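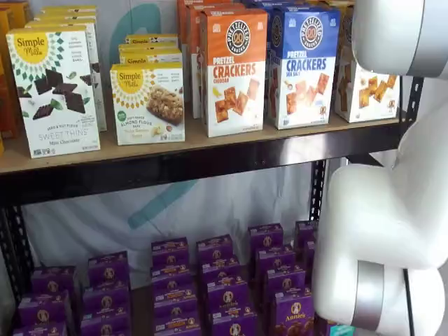

Stockroom and Shop Assistant (part-time), Dulisham

Lerkska is a small grocery and dry goods shop on Messina Road, Dulisham. We are looking for a part-time assistant to work between the shop floor and the stockroom, 18 hours a week over three shifts.

The job

Most of your time will go on checking in deliveries, putting stock away and filling gaps on the shop floor. You will also serve at the till when it is busy, answer the phone and help make up orders for local delivery. We use the Wamia stock system. It takes about 2 shifts to learn and we will train you on it.

Older stock goes to the front and short-dated lines are written in the day book before you finish. Cartons are flattened and taken out to the yard at the end of each shift.

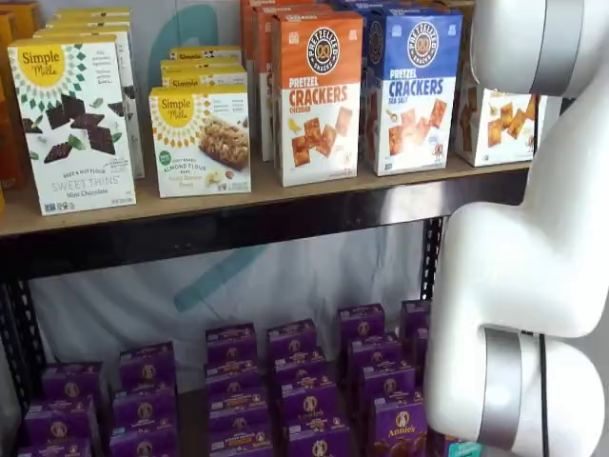

Boxed snacks, including Simple Mills Sweet Thins in Mint Chocolate.

What we need from you

You should be able to lift boxes and be on your feet for most of a shift. You need to read labels and delivery notes carefully, as we sell a lot of food to people with allergies and they ask detailed questions. Shop experience is useful but you can apply without it. Applicants must be 18 or over, as we sell alcohol.

Shifts start at 7 am or at noon. Everyone works one weekend shift in two. Tell us in your application if there are times you cannot do.

What we offer

Pay is above the minimum wage and goes up after a three-month trial period. Staff discount applies from the first day. Holiday is paid and worked out pro rata. Please note that we do not allow leave in the last two weeks of August, when the town show is on. There is a bike rack in the yard but no staff parking.

How to apply

Send a CV or a short letter to Amedeo D'Amico, Lerkska, 123 Messina Road, Dulisham, or hand it in at the till. Include a phone number and the name of one person we can ask for a reference. Applications close on May 2, 2022. Interviews will be held in the shop and take half an hour.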